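4. Running the clearing demonstration for visitors

Read this section before the open day. It assumes the Nosden hand gripper has been charged and checked as in section 3. Visitors will believe what they see for three minutes, so don't show them anything you couldn't repeat.

4.1 Before the doors open

1. Put the rubbish out on the white table. Use real packaging: cartons, bags, a can, torn cardboard. Tihomir Dervishi's first list called for 7 clean boxes of one size, and any gripper looks clever with those.

2. Leave things where they fall. Do not turn cartons to face the jaws.

3. Open and close the jaws 3 times with nothing between them. If either blue pad lags, stop and go back to section 3.

Note: The Vasine leaflet promises 100 clean picks in a row. We have not managed it. Our best run at the Mujić hall was 88, with firm cartons only. Take the leaflet off the display.

4.2 With visitors present

4. Say plainly that a person is holding the gripper. At the May visit several guests went home thinking it worked by itself, and no one put them right.

5. Ask a visitor to choose the first item. If they pick a thin plastic bag, try it anyway and let them watch.

Caution: Keep visitors' fingers away from the hinge discs. The jaws do not know a thumb from a box.

6. Bring the jaws in low and slowly, with the item between the two pads before you close. Swinging in from the side knocks over whatever stands behind. A yellow carton standing between the pads, with more packaging behind it, calls for this approach:
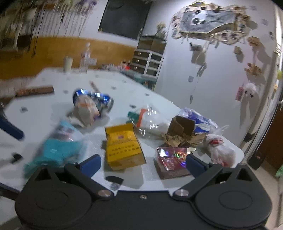
7. Close until the item is held, then wait a moment before lifting. Squeezing harder will crush card and won't improve the grip.

8. If the item drops, say so and try again. Write it on the sheet as a miss. "Nearly" is a miss.

4.3 Questions you will be asked

Will it sort household waste? We don't know. The Honder trial has not been written up, and Maysoun Zein has asked that no one quote from it until it is.

Is it faster than a person? No.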